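Desk-top trash bins land at Cruzado, and I'm already a fan

13 April 2024

If you've been to the Cruzado coworking floor on Randier Street lately, you'll have spotted the little lidded bins that went out on the shared tables this month. Sollholm, the company that runs the building, put in 114 of them after a 30-day tryout upstairs, and I got to spend a morning there poking around (and snacking, let's be clear).

I like them more than I thought I would! Snack time at these tables means paper cups, and the cups used to pile up by the window until somebody gave in and made the long walk to the kitchen. Now they go straight in the bin, the lid comes down and you've got your table back.

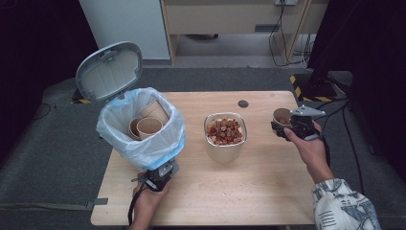

The one thing people grumble about is the liners. A small bin fills up fast when everybody's tossing cups, so the bags get changed at lunch and again at closing. Stacking the cups inside each other helps a lot. Dried fruit crumbs are still on you, so bring a napkin.

Vustar, the cafe downstairs, is handing out spare liners at the counter for free through July. The second floor gets its bins next, and I hear the meeting rooms are on the list too (fingers crossed for the one with the good chairs).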